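Section 6: Setting Up the Folding Table

Before you start

The folding table is used for cloths, hand towels and napkins. Lay it out once at the beginning of the day and leave the layout alone until the last batch is put away. If you share the table with someone else, agree on which end is the front before any tape goes down.

You will need:
Blue tape, one full roll
A long ruler or straightedge
A pencil
A shallow tray for small items
A dry microfiber cloth for wiping down

Marking the surface

1. Clear the table and wipe it. Tape does not hold well on dust or on leftover cleaning spray, so let the surface dry fully.

2. Measure from the front edge and make a pencil mark every 300 mm along both sides. Do the same from left to right.

3. Run the first line of tape across the table, joining the front pair of marks. Pull the tape straight before pressing it down. If it bows in the middle, lift the whole strip and lay it again.

4. Add the remaining lines across, then the lines running front to back. Press each crossing flat with your thumb.

Note: A crossing that lifts at the corner will catch the hem of a thin cloth. Trim loose corners with scissors and replace any strip that has started to curl.

CAUTION: Do not cut tape on the table with a knife. The blade will score the surface, and the score marks collect lint.

Placing the tray

5. Put the tray to one side of the folding area, where you can reach it without leaning over the work.

6. Use the tray for clips, sticks, labels and anything else that comes out of a laundry bag with the cloths. Keep it shallow enough to see what is in it. Small items clipped together are easier to find later – return them to their owner still clipped.

Folding a cloth

7. Take one cloth from the pile and find two corners on the same short side. Hold one in each grip and raise the cloth until it hangs clear of the table.

8. Let it hang for a moment. If it has been stored folded it may twist, and the lower corners will not line up. Shake it gently, once or twice, until the twist drops out.

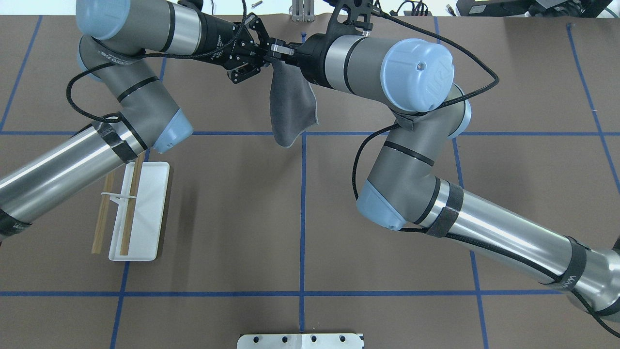

9. Lower the cloth so that the bottom edge touches down along a tape line. Move toward the front of the table as you lower it, and the rest will lie flat behind the edge.

10. Smooth from the center outward. Square the side edges against the nearest lines running front to back.

11. Fold the far edge over to meet the near edge, then fold left to right. Thick cloths may need to stop at one fold – see Section 2 for stack heights.

Note: Dark cloths show lint from light ones. Fold the dark batch first, or wipe the table between batches.

At the end of the day

12. Empty the tray, wipe the table around the tape and check each strip for lifting. Replace all of the tape after 100 batches, or sooner if the edges look gray.

Layout questions go to Kirstin Niven at the Crichton laundry desk. Spare tape is kept with the labels.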